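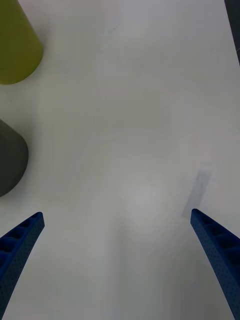

Fig. 7. Fingers open over the table, seen from the wrist camera. Two cones stand at the left.

7. Fitting the fingers and setting up the wrist view

By now you should have the arm bolted down, the cable run along the forearm and the gripper body on the end of the wrist. If you followed section 6 in one sitting, well done, and please put the kettle on before you go any further, as the next part rewards a fresh pair of eyes.

The fingers on the Prarndale gripper are printed in a flexible filament. We use blue for ours at the Numholm workshop, and you can use whatever is on the shelf, provided it stands out from your tabletop. Each finger has a ribbed inner face made up of little recessed cells, and this is the side that does the holding. The outer face carries a pattern of small dots all over. It is surprisingly easy to muddle the two when you have been squinting at screws all evening, so do check before you tighten anything.

Before you start

Switch the Villex controller off at the wall and pull the plug. The gripper motor can move when the board first wakes up, and it moves faster than you would like. You will need the two printed fingers, the small hex key from the parts tray, a soft cloth and a pair of tweezers for stray strings of filament.

Fitting the fingers

1. Look along each finger under a good light and pick out any loose strands from between the ribs. A strand left in a cell will catch on things later, and it always seems to be the one you can't reach once the finger is on.

2. Slide the left finger into its carriage, tip pointing away from the wrist and ribbed face turned inwards. It should go in with a gentle push. If it sticks, take it out and trim the base a little. Don't be tempted to tap it home with a mallet.

3. Put in the screws and do them up finger-tight only.

4. Do the same with the right finger. The two should mirror one another, with their tips at the same height.

5. Close the carriages by hand, slowly, until the tips just meet. If one sits proud of the other, loosen it, nudge it along and try again. When you are happy, tighten both sides a bit at a time, going back and forth between them.

Caution: stop tightening as soon as you feel the plastic bite. The threads go straight into the print, and a stripped finger means a fresh print and another long wait.

Checking the wrist view

6. Clear a good stretch of table in front of the arm and wipe it down. A plain matt surface is kindest to the camera. Gloss paint throws back bright patches that confuse the software no end (we learned this with a lovely old kitchen worktop and had to sand the whole thing).

7. Plug the controller back in, keep your hands well away, and wait for it to settle. This takes 16 seconds on the current board.

8. Open the Whitcombe viewer on your computer and choose Wrist. Press Open to part the fingers fully. Both tips should show in the lower part of the view, one on each side, with clear table between them. Compare yours with Fig. 7. If you can see only one finger, the camera bracket is probably twisted, and section 5 explains how to turn it back.

9. Stand a couple of cones to one side of the view, as we have with the olive-green one and the dark gray one. Choose colours you can tell apart easily on your own screen. It doesn't matter if they run off the edge of the view at this stage, since you are only checking focus and colour.

10. Set the exposure to 400 and look at the tabletop. You want it pale, with the edges of the fingers still crisp. If the dots on the outer faces have washed out, bring the figure down in steps of 10 until they come back.

Note: a soft gray shadow on the table is perfectly all right, and you needn't chase it away. The arm stands between your lamp and the table and is bound to cast something. What you don't want is a hard black shadow lying between the tips. Moving the lamp further back, or hanging a sheet of baking paper in front of it, generally does the trick.

11. Press Close, then Open, and repeat this a few times while watching the view. The fingers should travel smoothly and come back to the same place. If the gap wanders by over 2 mm, go back to step 5 and check the screws.

12. Press Save View. The viewer keeps this as your reference, and you will need it for the first proper pick in section 8.

Our thanks to Chih-ming Mok, who rewrote steps 8 to 11 after building his own arm on a spare-room desk in July. If your bracket is the older one with the slotted holes, his notes on shimming it are in the back of this guide, just after the parts list.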